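Equipment Review: Two-Arm Tabletop Workstation

Prepared for the Pennington Training Center by Soledad Montoya, Equipment Planning. Circulated in May for the coming budget year.

## Scope

The center asked for a review of the two-arm workstation offered by Dradier, with attention to what it costs to own after delivery. The unit was placed in the electrical assembly area for 14 working days. Igor Pawlak ran it, and Rosalind Dvorak kept the record of hours and purchases. The work was ordinary bench handling of small electrical parts, control stations and tool cases.

## Findings

The arms themselves are well made and gave no cause for complaint. Setup took most of a Friday. The supplier's floor plan allows for the table and leaves out everything beside it. Power adapters, a network unit and cable runs all need a place of their own, and the purchase request should include a side shelf and cable trays at $300. Trainees should not be stepping over cords to reach the bench.

The grippers have two fingers and are supplied in one size. They suit push-button boxes and terminal blocks. Wide, flat items are harder to plan for, and a second set of fingers is quoted at $900. We recommend ordering it with the first shipment, as the supplier charges separately for a later fitting visit.

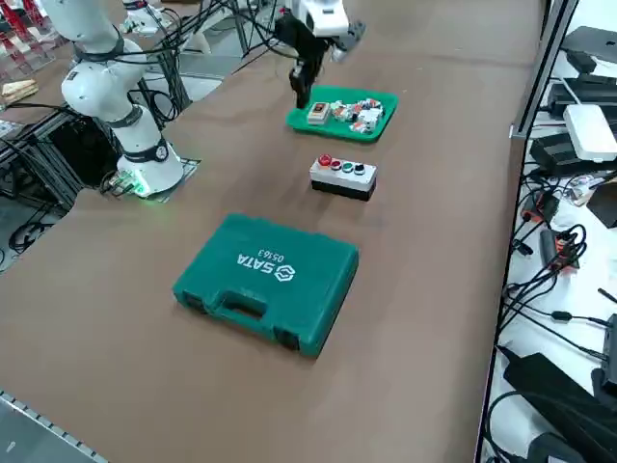
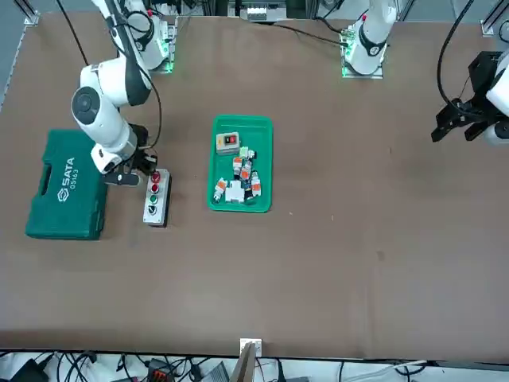
Parts tray, push-button box and SATA 05163 case on the bench in both views.

**Can the center buy one arm now and add the second next year?**

The supplier will sell a single arm, but the controller for one arm does not run two, and it would have to be replaced when the second arm is ordered. The center should wait a year and buy the pair if the full sum is not available.

## Costs to Plan For

| Item | Amount |
|---|---|
| Side shelf and cable trays | $300 |
| Second set of gripper fingers | $900 |
| Service plan, per year | $2000 |

The service plan covers one inspection visit and replacement of worn joints. It does not cover grippers. Amos Whitfield has asked Dradier to state this plainly in the contract, and a revised draft is expected. The price of the arms is listed in the supplier's sealed quotation and is not repeated in this review.

The brown table covering marks easily and should be treated as a supply item. Trays, cases and sample parts can come from existing stock.

## Recommendation

Purchase is recommended, subject to the revised contract and a confirmed location for the side equipment. A competing quotation from Plolley was lower but did not include training for staff. Questions on the figures may be sent to Mortimer Fitzsimmons in the purchasing office.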